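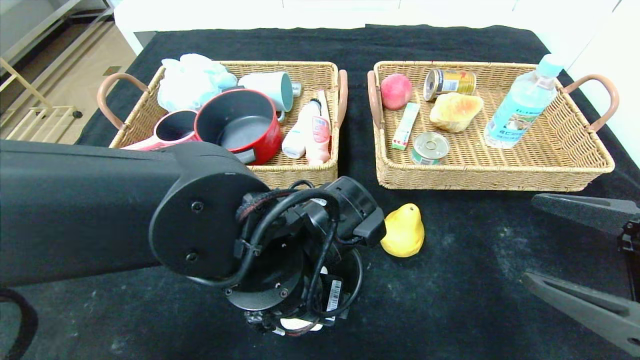

Felier Says Its New Wagon Is Lighter and Goes Farther. We'd Like to See the Scales

Mon 11 September

Felier has put out the first full spec sheet for the Grondside, the midsize wagon it has been teasing since February, and the number in the biggest type is the weight. The company quotes 1,495 kg for the base front-wheel-drive car, against 1,591 kg for the old one. That would be a serious diet for a car that has also grown a bigger screen, a wider rear track and a powered tailgate.

Read the footnotes and it gets less exciting. The old figure includes a driver and a full tank. The new one is listed as "dry, standard equipment," and Felier hasn't published a figure measured the old way. Put a person and a tank of gas in the new car and most of the saving goes away.

Jörg Voß, who runs the Grondside program, told reporters on a call that the body shell "carries the bulk of the improvement," thanks to more high-strength steel and a redesigned rear floor. Asked twice for the weight of the shell alone, he said that would come later. He did not say when.

Power comes from a turbocharged four-cylinder with a mild hybrid system, built by Chong and already used in the Aderside hatchback. Felier claims 361 lb-ft of torque in the top version. Aderside owners will know the engine. They will also know the hesitation when you pull away from a stop, which two software updates have made better without getting rid of it. Felier says the wagon has its own calibration. It said the same about the hatchback.

The gearbox is an eight-speed automatic. There is no manual, and the all-wheel-drive version won't be ready for launch.

Range is the other big claim. Felier says a full tank will take you farther than in any wagon it has sold, but the tank is also bigger, and the sheet leaves the combined mileage line marked "pending." Ásdís Sveinbjörnsson, a product planner on the car, called the early results "very encouraging." Maybe so. Encouraging results usually get printed.

Inside, most of the climate controls have moved into the touchscreen, with one physical knob left for volume. Seat heating now takes two taps. Felier describes this as a cleaner layout. The seats themselves look like a real step up, with longer cushions and proper side support, and the rear bench finally folds flat. Buyers of the old car asked for that for years.

Dealers sound cautious. Abbas Safavi sold the previous model for most of its life and expects the wagon crowd to turn up for a look. "They'll come in, they'll sit in it, and they'll ask what it costs," he said. "I can't tell them yet." Elfriede Diekmann, who looks after fleet orders at another store, said her customers won't sign anything until the mileage rating is official.

Pricing will be announced closer to the on-sale date, which Felier gives only as "next year." Deposits, on the other hand, open this week. They are refundable until a build slot is confirmed, and the terms let Felier confirm that slot before the final price is published. Read that part before you hand over a card.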